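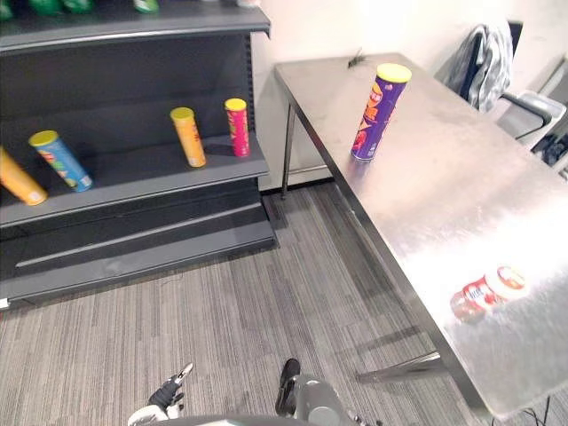

30 July 2020

The second quote came in this morning and I've been grumbling at it over tea ever since. Stellan Grønli wants a figure from me by the end of the week for what he calls the shelf-filling robot, and I call the thing that will eat the rest of our equipment money until December.

For anyone who hasn't followed my moaning so far: we have one distributor, Lundgren, who will sell us the robot outright, and another, Remis, who would rather we rented it. Both sent glossy PDFs. Both PDFs have a lot to say about the future of shops and very little about what happens when a finger joint wears out. I asked Lundgren for the price of a spare hand and got back a brochure I already had.

The headline price is the least of it, I think. What bothers me is everything that gets its own line further down. Delivery and setup. Two days of training, for no more than two people. The yearly support plan, which is "optional" in the same way that tyres are optional. Batteries sit on a separate sheet altogether. By the time I'd copied it all into my own spreadsheet there were 13 lines, and nine of them come round again every year.

I did go over to Mosside to stand next to one for an afternoon, which is more than I managed before the Clulance conveyor (I still get teased about the Clulance conveyor). It's a solid bit of kit and I won't pretend it isn't. But look at the floor around it.
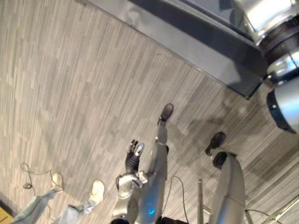

Feet, cables and part of the metal frame at Mosside.

There's no line in either quote for a frame or for keeping cables out of the way, and I can't find one for the person in the room either. Stellan says those are "our costs" and so don't belong in the comparison. I say if the money leaves our account then it belongs in the comparison.

He also likes to say it will pay for itself in 33 months. I asked to see the sum. It assumes the thing works a full shift, every working day, putting crisps and bottles on shelves, from the first week. I've never bought a machine that did a full day's work in its first week. The photocopier didn't.

So my plan for now, dull as it is, is to rent from Remis for the shortest term they'll sign, and to put aside a repair pot before we order anything. Stellan thinks renting is money down the drain -- he may be right, but it's a smaller drain. I've written back to both firms asking for spares prices in writing. Lundgren has replied with the brochure again.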